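Paste notebook, Jerow bench
07/05/2020

Picked this up again after leaving it alone far too long, and I had to read back several pages to find out what I'd meant by "the thick one". For anyone else reading, the thick one is the wheat starch paste from the second tub, cooked slowly in the old double pan, and it is still the nicest to brush of anything I've made here. The trouble is that it skins over if you so much as answer the telephone.

Started this morning with the room at 18 degrees and fairly dry. Weighed out 353 g of the dry starch, which is an awkward number, but it was what was left in the sack and I didn't fancy opening the new one for the sake of a tidy figure. Cold water in first, stirred it to a cream, left it to stand while I had my tea, then on to the heat. It went glassy much sooner than last time and I took it off at 19 minutes. I think I was a bit hasty. There's a faint graininess when you rub it between finger and thumb, and I sieved it twice before I was happy to put a brush in it.

Cut four strips of the Savwood lining, all from the same roll and all the same way of the grain (I did check, having been caught out by that before). One was pasted and hung straight away, one left folded to soak for as long as it took me to wash up, and the other two went up with the Sunent ready-mixed so there's something to compare against. All are on the test board by the sink with their names pencilled on the back.
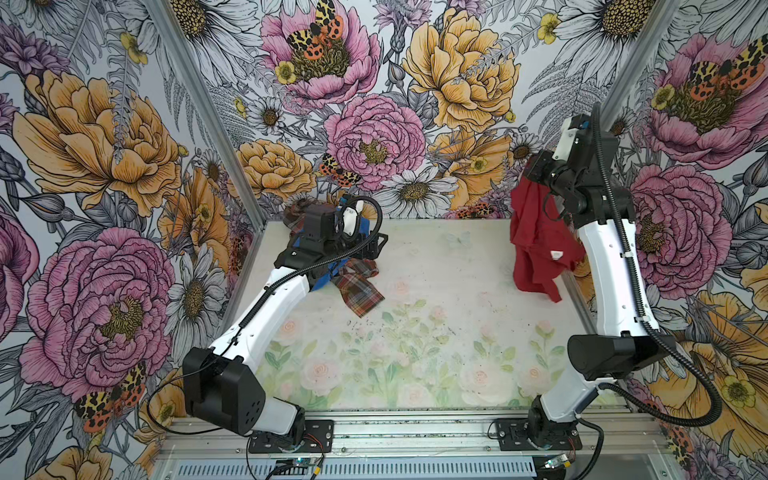
Large hand-drawn flowers on the three walls, pale roses and green leaves on the tabletop.

The soaked strip went up like a dream. It slid where I wanted it and then stayed put, and the butt joint closed with no more than a stroke of the brush. The unsoaked one fought me all the way down and has come up in little blisters near the bottom, the long narrow sort that follow the brush marks. I've left them alone on purpose. Some of these do pull flat overnight and I want to see how many, because I have a habit of fussing over blisters with a damp sponge and then having no idea what would have happened without me.

Sunent first impressions: very smooth, smells faintly of swimming baths, and a good deal wetter than I like on thin paper. It gives you plenty of time for shuffling things about. I'd be glad of it on a ceiling. On the lining it brought up a slight ripple along one edge, and I couldn't decide if that was the paste or me laying it on too thick at the end of the tub.

A word on big patterns, as I keep being asked and keep giving different answers. With a large flower I now start from whatever part of the wall you look at first when you walk in, and let the awkward cuts fall behind the door. With a small sprig I don't think it matters a great deal. 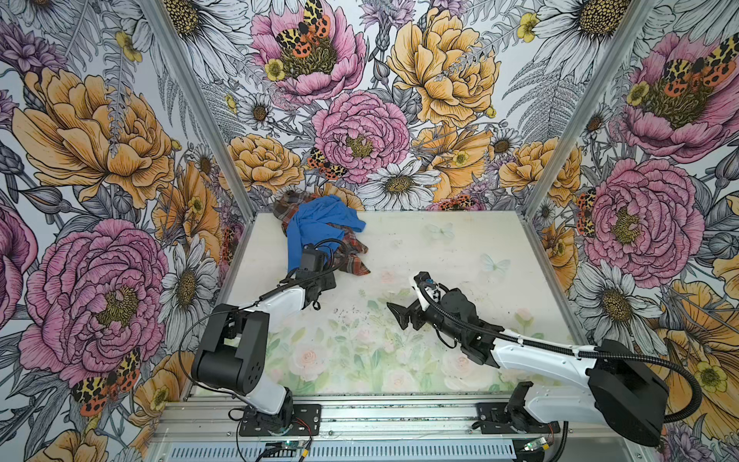 Dense floral print on the walls, silver posts up the back corners. Blue garment in with the clothing at the back left.

Wasted a good half hour after lunch looking for the seam roller. It was in my apron. While I was hunting I did at least find the missing plumb bob and the notes from the Sandberg stairwell job last September, which I'd given up for lost. They have the size recipe in them, so I've copied it inside the front cover in ink. Please don't let anyone put a mug on it.

The stairwell notes also say, underlined, that we turned the paper round each inside corner by a finger's width and lapped the next length over it. I'd forgotten how well that worked out. Old corners are never true, and if you try to take a full width round one you get a crease you could post a letter through. Cut it, turn a little, drop a fresh plumb line and begin again. Trim over the top is a perfectly respectable way of finishing, to my mind, so long as the paper beneath is sound and you haven't used the trim as an excuse.
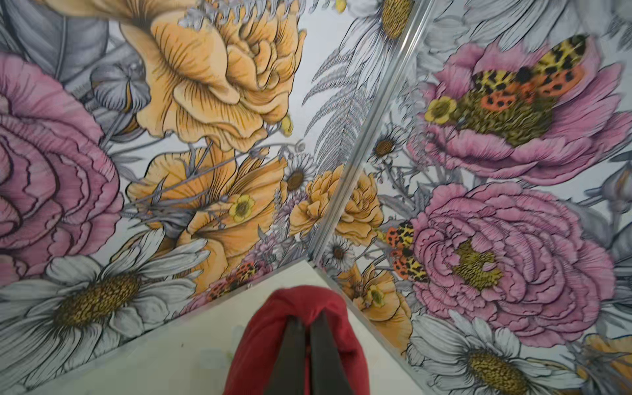
Inside corner, narrow metallic trim, big pink flower on the left wall.

Made up a small jar of the morning's paste let down with water for mending. It wants to be like single cream — mine was nearer custard, so I let it down again and it was better. Tried it under a lifted edge on one of the old sample books, fed in with the little sable brush, and pressed it through blotting paper under the flat iron (cold, just for the weight). Will look at it tomorrow and not before.

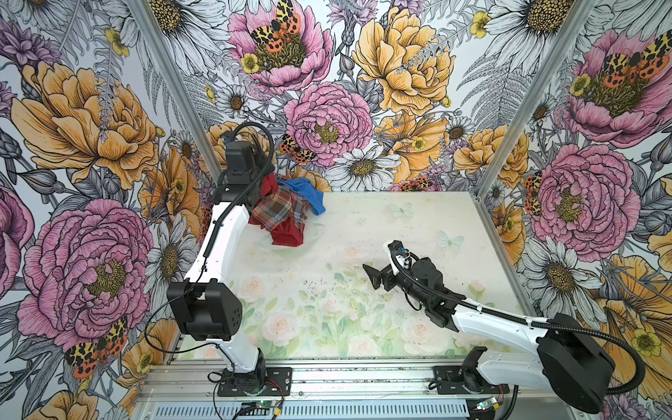
I also want to try the same mending paste with a pinch of alum, as the earlier jars went sour so quickly and it pains me to tip them down the sink. One change at a time though. If I alter the cooking and the keeping in the same week I shan't know which of them to thank.

For next time: cook it slower and stir right into the corners of the pan. Open the new sack and write the date on it. Look at the blisters before the heating comes on. Another roll of the Savwood lining to be ordered, and check the batch number against the end of this one. The good sieve is soaking in the left-hand sink, please leave it there.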